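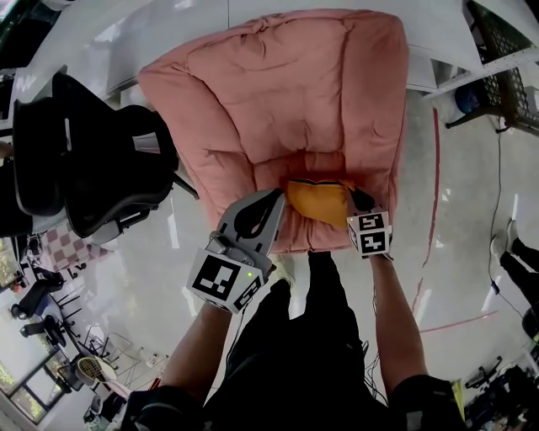
Danica Ionescu trouve que deux mois de consultation, c'est court, et qu'elle aurait préféré voir le projet d'horaires affiché dans les trams avant l'été. Sa remarque figure au registre ouvert par Skukgate, avec 238 autres contributions. Elle a été entendue, en partie.

COMMUNIQUÉ DE PRESSE – diffusion immédiate

Médiathèque de Skukgate : ouverture en soirée dès octobre

La médiathèque Eder change d'horaires. Fermeture à 22 h au lieu de 18 h 30, trois soirs par semaine. Même équipe, deux postes en plus. Inscription toujours gratuite pour les moins de 18 ans et les demandeurs d'emploi.

Au programme des soirées : prêt et retour de documents, salle de travail silencieuse, presse du jour, jeux de société au premier étage. Le fonds musical reste en libre accès. 2492 titres, vinyles compris, dont une bonne partie jamais sortie des réserves depuis le déménagement. Le catalogue en ligne sera mis à jour courant octobre, normalement avant l'ouverture.

Côté transports, la ligne Jokix dessert l'arrêt Médiathèque jusqu'à 23 h. Le parking à vélos passe à 24 places, couvert. Eclairage refait côté cour.

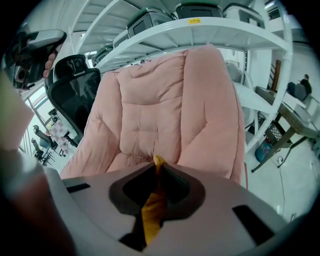

Faut-il une nouvelle carte pour venir le soir ? L'ancienne suffit, à condition qu'elle soit à jour ; le renouvellement se fait à l'accueil, sur présentation d'un justificatif de domicile.

Les réservations de la salle de travail passent par Gestik, le logiciel déjà utilisé pour les emprunts. Créneaux de deux heures, renouvelables s'il reste de la place. Annulation possible jusqu'à midi le jour même. Au delà, le créneau est perdu.

« Les étudiants le demandaient, les parents aussi, et pas mal de gens qui finissent tard, indique Aurelia Zürcher, directrice de la médiathèque. On fait un essai d'un an, on regarde les chiffres et on ajuste. »

Soirée d'ouverture à partir de 19 h. Lectures à voix haute, petit concert, buffet. Jauge limitée à 200 personnes, retrait des invitations à l'accueil ou par courriel.

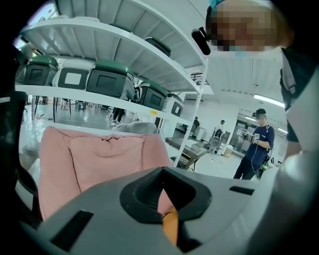
Pour le buffet, merci de signaler les allergies au moment du retrait. La section jeunesse fermera à 20 h ce soir là, le reste du bâtiment à l'heure habituelle des nocturnes. Les bénévoles du portage à domicile gardent leurs horaires du matin, aucun changement pour les abonnés concernés.

Le règlement intérieur modifié est disponible sur place. Version en gros caractères sur demande.

Contact presse : service communication, médiathèque Eder, Skukgate. Demandes d'interview avant 17 h de préférence.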